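2023년 3월 26일, 볼사이드(Bollside)에 있는 아르누라(Arnura) 인권센터의 공개의 날에 다녀왔다. 아르누라는 성소수자 세입자를 위한 상담과 조례 청원 운동을 하는 단체다. 우리 모임에서도 주거 차별 상담을 시작하려고 준비하는 중이라, 상담 창구와 서명 운동을 어떻게 같이 굴리는지 보는 것이 목적이었다. 다음 회의에서 이야기할 때 쓰려고 본 것과 들은 것을 순서대로 적어 둔다.

## 가는 길과 건물

시외버스로 95분이 걸렸다. 정류장에서 내려 강을 따라 걷다가 우체국 골목으로 들어가면 된다. 간판이 작아서 한 번 지나쳤다. 1층에 접수대와 큰 방이 있고, 상담실과 자료실은 2층에 있다. 승강기는 건물 뒤쪽 출입구로 돌아가야 탈 수 있는데, 안내문에는 앞문만 적혀 있었다. 휠체어를 타고 온 참가자가 앞문에서 다시 뒤로 돌아가는 것을 보았다. 우리가 행사를 열 때는 안내문에 두 출입구를 다 적어야 한다.

접수대에서는 이름표에 이름과 호칭을 직접 쓰게 했다. 신분증은 보지 않았고, 이름표를 안 달아도 된다고 했다. 사진 촬영에 동의하지 않는 사람은 노란 끈을 목에 건다. 나는 노란 끈을 골랐다.

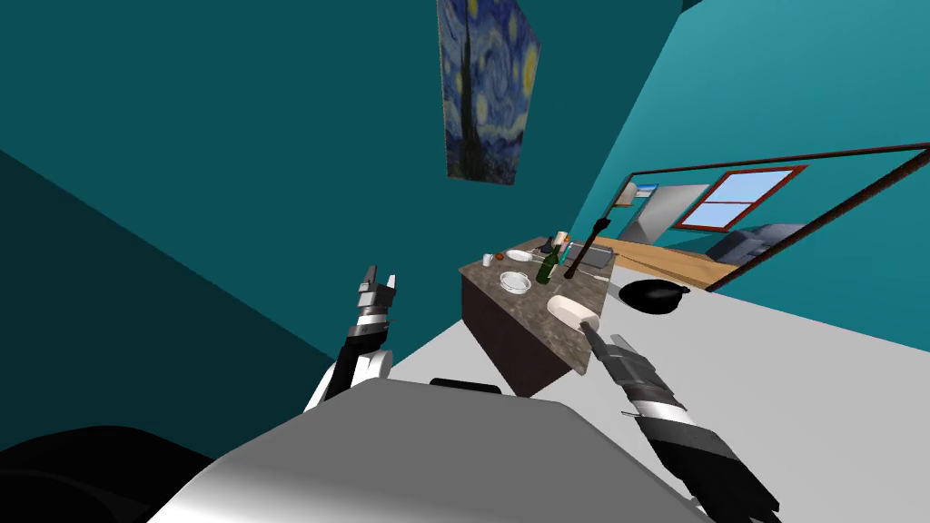

*화강암 상판을 얹은 주방 아일랜드와 로봇의 두 팔*

## 오전: 상담 창구

오전 설명은 상담팀의 메이브 코글런(Maeve Coughlan) 씨가 맡았다. 상담은 전화, 방문, 문자 세 가지로 받는다. 가장 많은 것은 계약 갱신을 앞두고 집주인이 갑자기 말을 바꾸는 경우라고 한다. 둘이 함께 산다는 사실이 알려진 뒤 보증금을 올려 달라고 하거나, 가족이 아니면 공동 명의로 계약할 수 없다고 하는 식이다.

첫 상담에서 적는 양식을 한 장 받았다. 앞면은 날짜순으로 있었던 일을 쓰는 표이고, 뒷면은 증거 목록이다. 성적 지향이나 성별 정체성을 쓰는 칸은 따로 없다. 예전 양식에는 있었는데 상담에 꼭 필요한 경우가 드물어서 뺐다고 한다. 필요하면 상담자가 묻고, 본인이 원하는 표현 그대로 사건 경위에 적는다. 우리 초안에는 그 칸이 맨 위에 있다. 고쳐야 할 것 같다.

기록 보관 기간에 대한 질문이 나왔다. 종결된 사건은 이름과 연락처를 먼저 지우고, 경위만 남겨 정책 제안에 쓴다. 본인이 원하면 경위도 지운다. 지워 달라는 요청은 문자로도 할 수 있다. 다만 동네가 작아서 이름을 지워도 누군지 짐작할 수 있는 사건이 있고, 이런 것은 공개 자료에 싣지 않는다고 했다. 어디까지 바꿔 써야 안전한지는 센터 안에서도 의견이 갈린다고 들었다.

법률 상담은 격주로 한다. 변호사인 콰베나 소와(Kwabena Sowah) 씨가 저녁 시간에 와서 한 사람당 삼십 분씩 만난다. 그 자리에서 소송까지 가는 경우는 거의 없고, 대부분은 집주인에게 보낼 편지를 함께 쓰는 데서 끝난다. 편지 견본 두 가지를 복사해 왔다. 하나는 부드러운 문장이고 다른 하나는 조례 조항을 그대로 인용한 것이다. 어느 쪽을 먼저 보낼지는 세입자가 정한다.

점심은 센터에서 준비한 콩 수프와 빵이었다. 옆자리에 앉은 사람은 다른 도시에서 청소년 쉼터를 운영한다고 했다. 쉼터를 나간 청년들이 첫 집을 구할 때 보증인이 없어서 막힌다는 이야기를 길게 들었다. 연락처를 교환했다.

## 오후: 서명 운동

오후에는 조례 개정 청원 이야기를 들었다. 지금 볼사이드의 주거 조례에는 차별 금지 사유가 열거되어 있는데 성별 정체성이 빠져 있다. 청원은 이 항목을 넣고, 신고를 받는 창구를 시청 안에 두자는 내용이다. 지금까지 모인 서명은 3,474명이다. 온라인보다 거리에서 받은 것이 더 많다고 해서 의외였다.

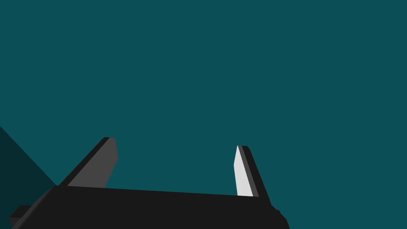 거리 서명대는 토요일마다 시장 입구에 선다. 책임자인 알다나 부스토스(Aldana Bustos) 씨는 처음 몇 주 동안 현수막에 문구를 너무 많이 넣었다고 했다. 요구안 전체를 인쇄했더니 멈춰서 읽는 사람이 없었고, 무지개 바탕 위에 글자를 얹은 두 번째 것은 멀리서 읽히지 않았다. 지금 쓰는 것은 단색 바탕에 흰 글씨로 한 문장만 넣은 것이다. 바탕색은 위 그림에 넓게 깔린 짙은 청록색과 비슷한데, 그렇게 무늬도 번짐도 없는 면이라 글씨가 잘 보였다. 문장은 “집을 구할 때 차별받지 않을 권리”이고, 단체 이름은 아래에 작게 들어간다. 우리도 현수막을 새로 맞출 때 이 방식을 따르면 좋겠다.

서명 용지는 한 장에 열 칸이다. 주소는 동까지만 쓴다. 앞사람의 이름이 보이는 것을 꺼리는 사람이 많아서, 한 사람이 쓰고 나면 윗줄을 가리는 두꺼운 종이를 덧댄다. 한 칸짜리 낱장 용지도 따로 있다. 낱장은 정리하는 데 손이 더 가지만, 이것이 없으면 그냥 돌아가는 사람이 있다고 한다. 볼펜은 줄로 묶어 두었다.

서명한 사람에게는 의원에게 보내는 엽서도 권한다. 주소와 첫 문장이 인쇄되어 있고 나머지는 비어 있다. 지난 회의에 맞춰 거의 350장을 보냈다고 한다. 직접 쓴 문장이 한 줄이라도 들어간 엽서에는 의원실에서 답장이 오는 일이 있었고, 인쇄된 문장만 보낸 것에는 답이 없었다. 그래서 이제는 서명대에 의자를 두 개 놓고 앉아서 쓸 수 있게 한다.

반대하는 사람이 다가왔을 때의 대응도 들었다. 원칙은 두 사람이 한 조로 서고, 한 사람이 대화하는 동안 다른 사람은 서명을 계속 받는 것이다. 논쟁이 길어지면 전단을 건네고 인사한 뒤 자리로 돌아온다. 욕설이나 위협이 있으면 시간과 내용을 적어 둔다. 델라 아부바카리(Dela Abubakari) 씨가 실제로 쓰는 기록 수첩을 돌려 보여 주었다. 짧은 메모가 대부분이었다.
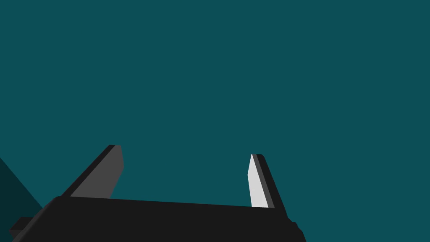

*그리퍼의 검은 몸체와 벌어진 두 손가락*

## 질의응답

마지막 시간에는 참가자들이 돌아가며 질문했다. 기억나는 것만 적는다.

- **비용.** 사무실 임대료와 인쇄비가 대부분이다. 회원 회비로 임대료를 내고, 인쇄비는 행사 때 모금한다. 전단은 한 번에 200장씩만 찍는다. 문구가 자주 바뀌어서 많이 찍으면 버리게 된다고 한다.
- **부동산 중개업소와의 관계.** 콰드워 아제만(Kwadwo Agyeman) 씨가 답했다. 이스텍(Isteck)이라는 중개업소가 지난해부터 직원 교육에 센터 사람을 부르고 있다. 다른 곳은 아직 답이 없다. 교육은 한 시간이고, 법 조항 설명보다 실제 전화 응대 연습을 오래 한다.
- **청원 일정.** 서명은 봄 회기가 끝나기 전에 제출한다. 정확한 날짜는 의회 일정이 나와야 정해진다. 제출하는 날 의회 앞에서 짧은 집회를 연다.
- **통역.** 미리 말하면 준비한다. 이번 행사에는 수어 통역이 오전에만 있었다. 오후에도 필요했다는 지적이 나왔고, 센터 측은 다음에는 종일로 잡겠다고 답했다.

상담과 청원을 같은 단체가 하면 상담받으러 온 사람이 서명을 부담스러워하지 않느냐고 내가 물었다. 메이브 씨의 답은 상담 중에는 청원 이야기를 꺼내지 않는다는 것이었다. 상담실에는 용지도 두지 않는다. 본인이 먼저 물으면 1층에 있다고만 알려 준다.

## 우리 모임에서 정할 것

1. 첫 상담 양식에서 성적 지향, 성별 정체성 칸을 뺄지
2. 낱장 서명 용지를 따로 만들지, 누가 정리할지
3. 법률 상담을 맡아 줄 변호사를 찾기 전까지 편지 견본만으로 시작할 수 있을지
4. 현수막 문구 한 문장

받아 온 상담 양식과 편지 견본, 엽서 두 장은 사무실 파란 서류철에 넣어 두었다. 편지 견본은 볼사이드 조례를 기준으로 쓴 것이라 그대로 쓰면 안 되고, 조항 번호를 우리 것으로 바꿔야 한다. 돌아오는 버스는 저녁에 두 편뿐이니 다음에 가는 사람은 시간표를 먼저 확인하기 바란다.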